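Road Test Editor, Sports and Performance Cars

Zonus is hiring a road test editor to cover new coupes, convertibles and sports sedans. The job is full time and based at our office in Winanport. You will report to Trefor Humphreys, who runs the new car section.

What you will do

Drive and review new models, mostly two-door cars, and write them up for the site. A full review runs longer than a first drive and includes trim levels, options, fuel economy and cargo space. You will also update our buyer's guide pages when a manufacturer changes its lineup for the new model year.

Each test car stays with us for two weeks. You keep the mileage log, take the measurements and return the car clean and fueled. Acceleration and braking runs are done at the Maglaya test track, 169 miles from the office, so expect some overnight trips.

What we are looking for

At least two years of published work on cars, in print or online
A valid license with a clean driving record
Comfort with a manual transmission
Ability to explain drivetrains and suspension in everyday words
Accurate copy, filed on deadline

Track experience is helpful but not required. We will pay for a driver training course if you have not taken one.

Pay and benefits

Salary depends on experience. We offer health coverage, paid vacation and full reimbursement of travel costs on test trips. Outside work for other car publications is not allowed.
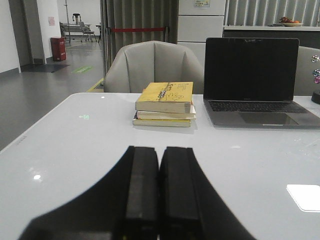

How to apply

Send a resume, three published pieces and a 338-word review of the car you drive now to Laine Kazlauskienė, hiring manager. Please paste the review into the body of your email. Applications close at the end of July. Interviews will be held in Winanport and include a short drive with one of our editors.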